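투명 시험관대와 종이컵, 집에서 하는 색소 실험 준비물에 대한 의심

4월부터 주말마다 아이와 색깔 물 섞기를 하고 있다. 시작은 Plernmont에서 나온 실험 키트 광고였다. '온 가족이 과학자가 되는 순간'이라는데, 상자를 열어 보면 결국 플라스틱 몇 개와 식용색소다. 이 가격이 맞나 싶어서 낱개로 따로 알아보기 시작했다.

먼저 시험관대. 아크릴이니 PP니 말이 많은데 나는 투명한 쪽을 골랐다. 예뻐서 고른 게 맞다. 다만 판매 페이지에 적힌 '전문가용'이라는 말은 믿지 않는다. 구멍 뚫린 판에 전문가용이 따로 있을까. 색이 든 시험관은 한두 개만 꽂아도 제법 그럴듯해 보이고, 나머지 구멍은 비어 있어도 상관없다. 구멍 많은 걸 살 이유가 없다는 얘기다.

비커는 주둥이가 있는 것으로 산다. 이건 양보 못 한다. 주둥이 없는 컵으로 시험관에 물을 따르면 절반은 식탁이 마신다. 주황색 물을 흰 상판에 쏟아 본 사람은 알 것이다. 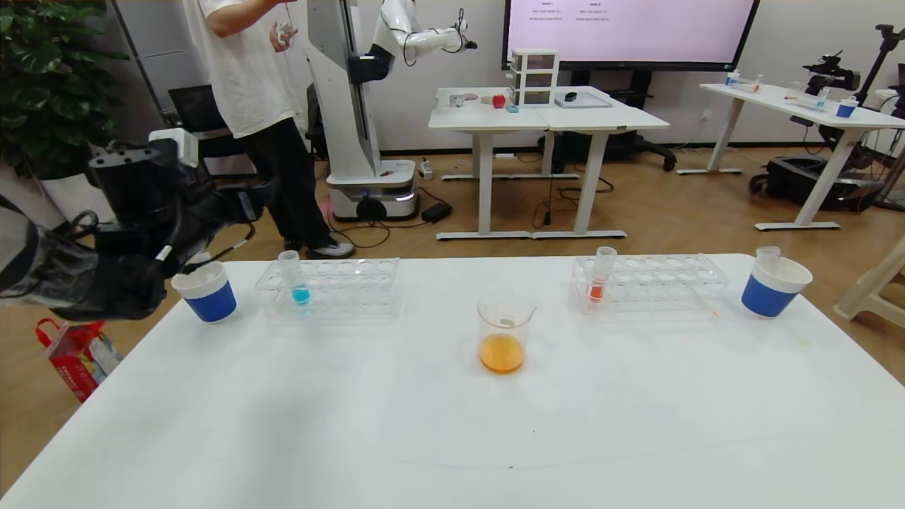

종이컵을 무시하지 말 것

Skanard라는 곳에서 시험관 전용 받침을 판다. 5개 한 묶음인데 후기가 377개나 달렸고 하나같이 칭찬이다. 나는 이런 후기를 보면 오히려 장바구니에서 뺀다. 빈 시험관은 종이컵에 세워 두면 그만이다. 컵이 가벼워서 넘어지지 않느냐고 묻는 분이 있었는데, 빈 시험관 하나 정도는 우리 집에서 문제없었다. 액체가 든 건 시험관대에 꽂는다.

홈이 줄지어 파인 투명한 판은 아직도 판단이 안 선다. Ngozi Tamuno 씨가 블로그 댓글로 추천해 주셔서 찾아봤는데, 색을 조금씩 나눠 담고 비교하기에 좋다고 한다. 글쎄, 얼음틀로도 되지 않나? 아이는 작은 병에 빨간 물을 담아 놓고 들여다보는 걸 더 좋아한다. 뚜껑 있는 유리병도 몇 개 사 봤지만 씻기가 귀찮아서 지금은 서랍에 있다.
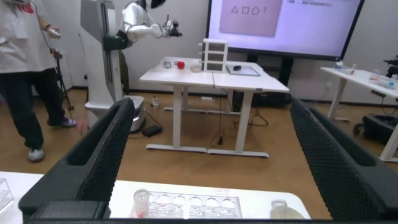
투명한 홈 판과 빨간 액체가 든 작은 병. 오른쪽은 작은 유리병.

투명한 도구만 모아 놓을 때의 단점도 적어 둔다. 흰 책상 위에서는 잘 안 보인다. 납작한 유리 접시가 특히 그렇다. 우리 집에서는 팔꿈치로 두 번 밀었고, 두 번째에 이가 나갔다. Bemia 매장에서는 어두운 색 매트를 깔라고 권하던데, 그 매트도 거기서 판다. 나는 남색 수건을 깔았다.

색 조합은 파랑과 주황이 제일 낫다. 파랑은 청록에 가깝게 아주 묽게 타야 한다. Shirima 색소 설명서에는 물 200ml에 한 방울이라고 쓰여 있지만 내 눈에는 그것도 진하다.

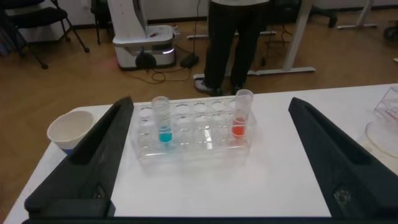 그래서 키트를 살 거냐고 하면, 아직은 아니다. 설명서가 좋다는 얘기는 들었는데 미리보기로 본 건 두 쪽뿐이고 그중 하나는 안전 수칙이었다. 나머지도 그 정도라면 도서관에서 빌린 책이 낫다. 시험관은 넉넉히 사 두면 좋다고들 하지만, 솔로 하나하나 닦을 사람이 누구인지부터 정하고 사시길. 우리 집은 나다. 다음에는 식초하고 적양배추를 해 볼 생각인데, 냄새 때문에 창문을 열 수 있는 날이어야 한다.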